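Inspection record: electronics workshop, Tarnetden site, 13th February. Completed under the Hastora premises scheme.

## Part A: Access and exits

- [x] Corridor clear to its full width. Comment: two pallets were moved to the Skjelbred store before the visit.
- [x] Fire door closes fully on its own.
- [ ] Exit sign lit. Comment: lamp failed, replacement requested under job 752.
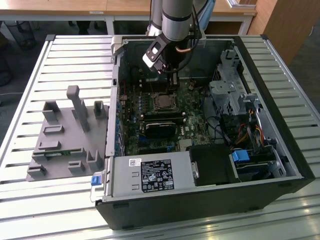
Portable appliance testing is up to date for all fixed benches, and the insulation readings were taken at 500 volts. Extension leads must not be joined end to end. Equipment is to be unplugged before any cover is taken off, and this applies equally to a desktop tower laid on its side with the panel removed and the memory modules within reach. The Fesard lead tester is due for calibration in September.

## Part B: Benches and small parts

- [x] Wrist straps tested and tagged.
- [ ] Parts trays labelled. Comment: labels are missing at the far end. To be put right within 15 days.
- [x] Processors kept in lidded trays when out of their sockets. 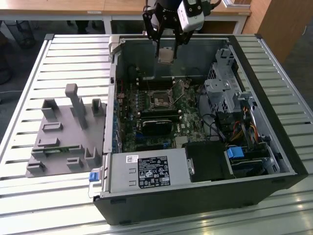 ## Part C: First aid

- [x] Eyewash in date.
- [ ] Plasters: box of 100 opened, contents low. Reorder.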